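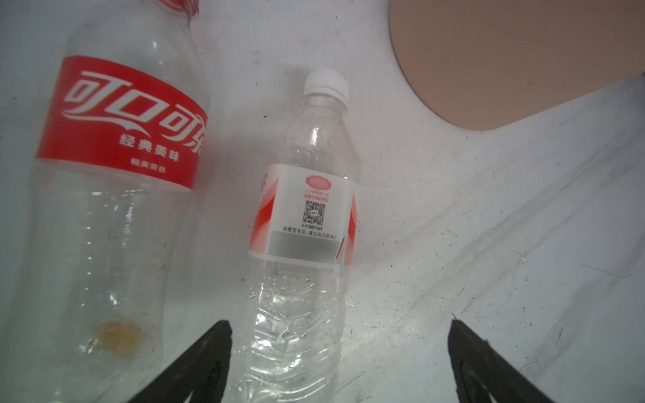
The great bottle sort-out

If you've popped into the kitchen at Lukuno House lately and wondered why I'm standing at the worktop with my sleeves rolled up and a heap of empties in front of me, well, I've become the bottle person. I didn't apply. I complained once too often about the recycling sack by the back door, and by Monday I had a pair of rubber gloves and my own shelf.

I'm enjoying it, though! There's something very soothing about a big pile of plastic getting smaller. We've now put 3,282 bottles through since we started keeping a tally on the back of the pantry door (I do love a tally), and last month alone gave us 110, mostly thanks to the lunch club and that very warm week.

What I've learnt is that two empties are hardly ever the same job. Take the Coca-Cola bottle with the Chinese label, 可口可乐 in big white letters on the red. I'm told the smaller line underneath, 经典美味, means something like "classic delicious taste", and I've been muttering it to myself over the sink ever since. It's a good sturdy bottle, but there's a yellowish-brown smear down towards the bottom end, with tiny dark flecks round it, and I can't tell by looking whether it's on the inside or stuck underneath. Those go in my "soak" bowl. Warm water, a squirt of washing-up liquid, lid on, good shake, leave it while you have a cup of tea. If it's still mucky after that I go in with the long brush from Postma's hardware shop, the one with the bent handle, which gets into the ridges nicely.

Water bottles are much less bother. The clear one with the white screw cap and the QR code on its label is already half scrunched, creased and dented all over its lower half, and a quick rinse will do for that sort. I used to try to push the dents back out so they'd stand up in a row – a complete waste of an afternoon. Now I go the other way. Cap off, squash it flat from the bottom up, cap back on before the air gets in again. You can fit so many more in a sack like that, and the sack doesn't go bouncing off down the path when it's windy.

Labels are where we have a bit of a disagreement in the house. I like them off. A paper one usually gives up after a few minutes in the bowl, and the plastic sort I snip with the small scissors and peel round in one go (very satisfying when it works, bad language when it doesn't). The Jindari depot says they'll take bottles with the labels on, so if you can't face it, please don't worry. I'll probably do it anyway when you've gone home.

Caps stay on for the depot, screwed down tight. If you've got odd ones rolling about in a drawer, there's a jar for them next to the kettle, and the children's craft table gets through them at a terrifying rate. Red and white always go first, so more of those would be lovely.

A few of you asked about bringing things from home. Yes please, up to 7 carrier bags at a time, and if you could tip out the last dribbles before you set off, my shoes would be grateful. Leave them under the worktop, away from the radiator. I'm in from 3 in the afternoon on Mondays, and the Fliklow minibus can drop you and your bags right at the side door if you ask the driver when you get on.

Glass is still a no, I'm afraid, and so are milk cartons. Oh, and whoever borrowed the long brush, could I have it back?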